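Open Day at Kettani: An Afternoon in the Simulated Kitchen

If you missed the open day at Kettani on Sat 21 September, I'm sorry, because it was the best afternoon out our club has had since the foundry trip in May. Nine of us made the drive to Lestwood, and we were the last group out of the building.

Kettani's people work on software for robot arms, and a lot of that work happens in simulation before anything gets near a real motor. Kenza Kabbaj met us at the door and took us straight to the big screen in the back room, where a white arm was at work over a rendered kitchen counter. I had expected gray boxes on a gray floor. What we got was brown marble with veins in it, a brick wall, a loaf of bread with a braided crust and a potato with spots on it! Annelore Fröhlich, who bakes, went up very close to look at that loaf.

The job that afternoon was the book. You type a plain instruction, the arm has to work out which thing on the counter you mean, and then it has to get its fingers down to it without plowing into everything else. Kenza let us write the instructions ourselves, and of course we tried to be difficult.
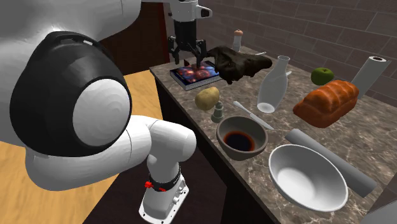

Elie Harb asked why anyone would choose a hardcover book lying flat, and that got us the best twenty minutes of the day. A potato gives a gripper something to close around. A flat book gives it a wide cover and a thin edge, so the approach matters a great deal, and a heap of dark cloth right up against one end makes the whole thing harder. Kenza talked us through how the fingers line up before they go down, and how a small change in angle can turn a good grasp into a shove.

The counter gets reshuffled between runs. The team has 963 layouts saved so far, and Amr Lahlou scrolled through 36 of them for us at high speed — bowls sliding about, apples jumping from one end to the other. I could have watched that for another hour.

There was coffee afterward, and a long argument about whether a rolling pin or a kitchen knife would be the nastier thing to pick up. Amr was firmly for the knife. I'm still with the rolling pin.

Ilham Ait Ali is putting together a list for a second visit, and Kenza has said we can bring our own instructions next time. Spaces are limited by the size of the back room, so talk to Ilham at the next meeting if you'd like to come.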